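### 3.2 Draining and rinsing losses in home kitchens

draft, Sunday, February 18, 2024 – refs still to go in

Water use at the sink is easy enough to meter. Water carried from pan to plate, or pan to drain, is not, and most of the earlier household work just leaves it out. We kept it in. Households in Fornthorpe were asked to note every time they boiled vegetables, pulses or pasta, how the food was got out of the water, and where the water went after. Diary sheets, one per meal, collected at the end of each week.

Two areas, Fornthorpe (hard water, mostly older terraces) and MacRitchie (soft water, newer flats). Same diary in both. The Otach flow meters went on the kitchen cold tap only; hot tap left alone as too many of the flats share a boiler feed. 3 meters failed in the first week and were swapped. The readings from those homes start late and are left out of Table 4 but kept in the diary counts.

Main finding, such as it is: the tool matters less than the habit. People who tipped the whole pan into a colander nearly always ran the cold tap over the food as well, even for food they meant to eat hot. People who lifted food out with a slotted spoon rarely rinsed, and a fair share of them kept the water for stock, gravy or a second batch. Whether the spoon causes the habit or the habit picks the spoon we can't say from diaries. Probaly both.

Spoon type was recorded under the Dalico utensil list (Figure 5), with bowl shape and hole pattern entered seperately.

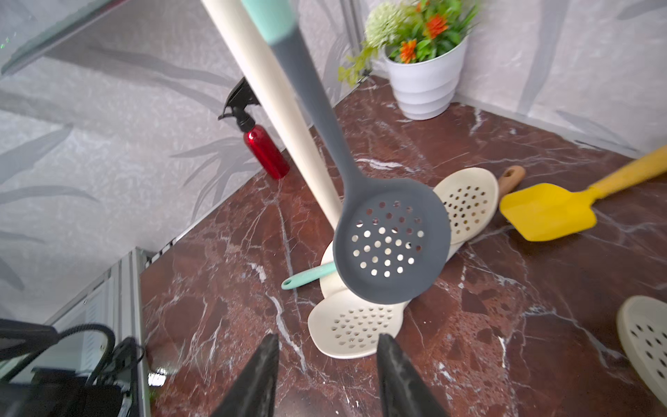
**Figure 5.** Slotted spoons with round, perforated bowls, one grey silicone, one cream-coloured.

Round perforated bowls and long slots were merged for the analysis. Too few long slots in MacRitchie to split. Ladles without holes counted as "other".

Limits: diaries miss snacks and late meals. Winter only; a summer round is planned from April, when salad washing should push the tap figures up and boiling down.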